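From: Cristóbal Cáceres
To: local-history list
Date: Mar 12, 2026
Subject: Re: Ward clubs and the Presby ballots

Hello all,

What a great question to find in my inbox! I've been hoping for years that somebody would ask about the ward clubs on the river side, so forgive me if I go on a bit.

On the last message:

> I'm trying to work out how the Presby Reform Club managed to
> elect anybody at all. The minutes I've seen make it sound like
> a dinner society with a banner. Did they have real precinct
> workers, or did they borrow them from the regular party?
> Also, does anyone know if the split ballots survived? My
> great-grandmother's brother was supposed to have handed them
> out and I'd love to see one.

Yes, they had real precinct workers, and they were good at it. The minutes are misleading on this. The secretary loved menus (there is one June meeting where the roast gets more space than the nominations) and left the street work to the captains, who kept their own notebooks. I've read 3 of those and they're wonderful. Each captain had a few blocks and wrote down who was home, who wanted a streetlight, whose son needed work at the foundry, and how the household was likely to vote. One of them used a little fish drawing for a man who would promise his vote to anybody. I still haven't figured out what the boot means.

Now, borrowing. You're partly right there! In the Zinis ward the Reform Club and the regulars shared a captain for two elections running. He carried both slates and seems to have been paid by both, $30 from the regulars and $40 from the reformers, and each side thought he was spying on the other. The reformers won that ward for alderman and lost it for everything else, and I think the reason is in his notebook, where nearly every entry is about the alderman's promise to pave the hill.

As for the ballots, some do survive. They were printed by the party in those days and handed out on the street, so a split ballot usually meant a regular ticket with a paper strip pasted over one name. People called them pasters. The county has a folder of them, filed under printing bills of all things, so ask for that and not for elections. Take your time with the pasted ones, the glue is very brittle. If your great-great-uncle worked the hill he may well have handed out the alderman strips, and I'd be thrilled to hear what name you find in the captain's list.
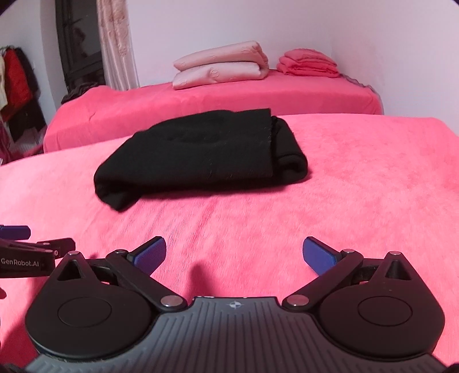
Presby Ward History Group

One more thing for anybody going through newspapers on this. The morning paper backed the regulars and the evening paper backed whoever was behind on printing contracts, so read the two together. The vote totals match most of the time but the crowd sizes never do. Same rally, same park, and you'd swear they were in different states.

I'm happy to type up the Zinis pages if there's interest. The handwriting is rough but I've gotten used to it.

Cristóbal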